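Call for Test Knitters – Caltlow Colorwork Mittens

September 19, 2024 | By Minberg Yarns Pattern Desk

Print | E-mail

Minberg Yarns seeks test knitters for the Caltlow mitten pattern, sizes child to adult large. The test runs through the end of November.

Requirements:
– Experience with stranded knitting in the round
– Gauge swatch, washed and blocked, before cast-on
– Row-by-row notes on errors in the chart or written text
– Finished measurements for both mittens

Yarn is Apaza fingering weight, 100 percent wool. Each tester receives 300 yards in two colors. The adult medium is cast on with 72 stitches per mitten on US 1 needles; other sizes are listed in the draft. Substitute yarns are not accepted for this test.
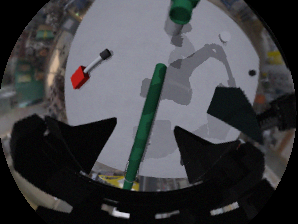
Green cylinders and round gray tabletop, computer rendering.

Testers keep the mittens and receive the final pattern – no other payment is offered. To apply, send your size, usual gauge and one photo of past colorwork to the Pattern Desk, subject line "Caltlow test".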